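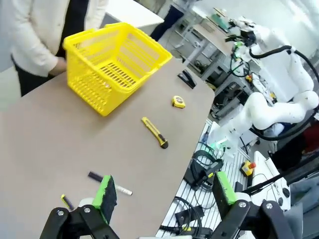 Figure 2. Yellow basket and small hand tools on a table.

Graciela Mansilla told us that she had stopped lending her good tape measure years ago, and that the library had let her start lending again, "because now it's the library's tape and the library does the asking." Her remark came up early in the interviews and we return to it several times in this section. Most of the members we spoke with had lent tools privately before they joined Jurncombe, and most had a story about something that did not come back.

4.2 Small items and the cost of asking

The Jurncombe catalogue held 3,607 items at the close of the study period. Of these, 1,765 were classed by the library as small hand tools, a category that takes in staplers, tape measures, box cutters, markers, putty knives and the like. We had expected members to join for the larger equipment, such as tile saws and pressure washers, and the membership form does list these first. The loan records show a different pattern. Small hand tools went out more often per item than any other category, and they were usually borrowed in groups on a single visit.

Interviewees gave several accounts of this. Abelardo Figueroa said he owned most of what he borrowed but could not find it, and that walking to the library was quicker than searching the garage. Nga Phí borrowed a full set of basic tools each time she helped a relative move house and returned the lot the following week. She did not want to own them, as her flat has one cupboard. Two members said they would be embarrassed to ask a neighbour for something as cheap as a marker, but felt no embarrassment at the library counter.

This last point bears on Henríquez's argument that borrowing between neighbours carries a social cost that is unrelated to the price of the object. Our interviews support the argument in part. The cost of asking seemed highest for the cheapest tools, where a request might suggest the borrower was disorganized or short of money. It fell for expensive tools that no household would be expected to own. Kiritov's survey work treats price as a straight predictor of willingness to borrow, and our material does not fit well with that.

4.3 Late returns

Jurncombe allows 14 days for all loans and charges no fines. Late returns were common among small tools and rare among large ones. Iara Barrientos, who was late with a box cutter on three occasions, said she had simply stopped thinking of it as borrowed. Others described the same drift, in which an item moved from the hallway to the kitchen drawer and was then treated as part of the household.

The Gusach library, our comparison site, sends a reminder at 12 days. Its members spoke of the reminder as friendly and a few said they relied on it. We cannot say from interviews alone whether the message changed behaviour, and the two sites differ in other ways, including opening hours and the distance members travel. Alina Cârstea, a member at both, told us she returned things to Gusach on time mainly because it was beside her bus stop.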